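Oksanen Wool & Cotton Wash, 1 litre bottle

A gentle liquid wash for the clothes you'd rather like to keep. We've stocked it at the Flisville shop since it first came over, and it does very nicely by hand or in the machine — one capful is plenty for a small load.

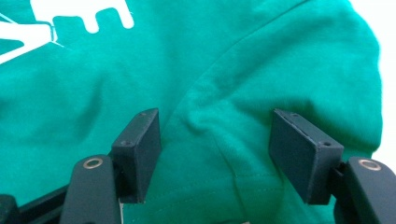 Printed tops are what most customers ask us about. Turn them inside out, keep the water at 30 and leave the tumble dryer alone if you possibly can. A white print on a green cotton tee, once it has begun to crackle and fade at the edges, won't be mended by any wash, ours included, but going gently should slow things down (and the green stays greener too!).

The scent is a faint one, a bit like clean linen, and it's mostly gone by the time things are dry.

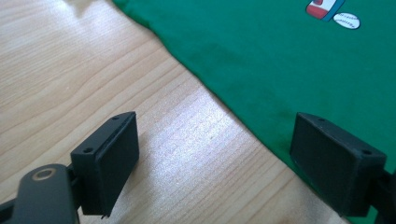 Salamatu Agbenyega wrote in December to say that she'd gone over to it for her boys' school jumpers and hadn't had an itchy neck in the house since, though she does wish the cap didn't drip.

We've passed that on, and a new cap is promised. Refill pouches hold 2 litres and fit under most sinks.
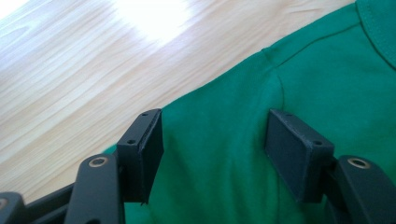

Drying matters every bit as much as washing, and jersey is happiest dried flat on a towel. Once it's dry, a T-shirt can go straight on to a bare wooden table for smoothing and folding, with no iron needed unless you're fussy.

Item no. 254. Page updated Feb 21, 2018.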